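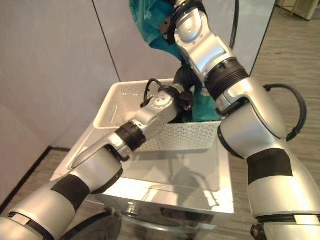
A teal cloth and a white laundry basket on top of a front-loading washing machine.

Laundry basket

Last updated: August
Reading time: 2 min

A laundry basket is an open or lidded container used to hold and carry clothes, towels and bedding before and after washing. It is distinct from a hamper, which is usually taller, has a lid and stays in one place. In everyday speech the two words are often swapped.

Materials

Early baskets were woven from willow, cane or split wood. Moulded plastic took over in most homes during the twentieth century, being light, cheap and easy to wipe down. Wire and canvas types are also sold, the latter often on a folding stand. Wicker is still made in small numbers. The workshop at Palunville, run by Ghislain Lemieux, weaves an oval pattern with a flat base and two rope handles.

Form

Most plastic baskets are rectangular with rounded corners and a turned or thickened rim. The walls are commonly pierced with holes or slots. These let air reach damp items and reduce the weight of the basket. Handles may be cut into the short sides or moulded as part of the rim. The Kandska, a common household size, is 43 cm long and holds a single small load. The larger Imrie is 69 cm long and is meant for bedding. Tapered walls allow empty baskets to be stacked.

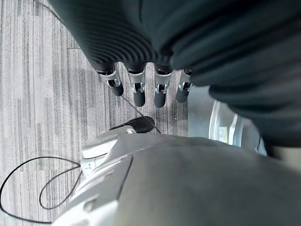

Fabric type affects how a basket is filled. Heavy knits and towelling hold a good deal of water and are best placed at the bottom, with shirts and other light items on top. Ribbed cloth, such as the dark grey piece seen against the striped carpet, falls in wide folds and takes up more room than a flat weave of the same size. It may be folded once before it goes in. Items with long straps or cords are put in a net bag or laid across the top, where they will not catch in the holes.

Use with washing machines

A front-loading machine is emptied from the side, and the basket is normally set on the floor below the door. Where the machine stands on its own, its flat top can serve as a shelf for sorting. The basket should be taken down before a spin cycle. A full basket of wet washing can weigh 8 kg or more, and lifting it by one handle may split the rim. 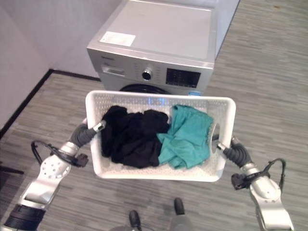 Perforated plastic basket with an oval handle opening, in front of a silver washing machine.

Care

Plastic baskets are washed with warm soapy water and left upside down to drain. Lint gathers in the lower holes and can be removed with a soft brush. In his household guide for Wurko, Zsolt Somogyi lists 25 common faults, of which cracked handles come first.

See also: Clothes airer, Hamper, Peg bag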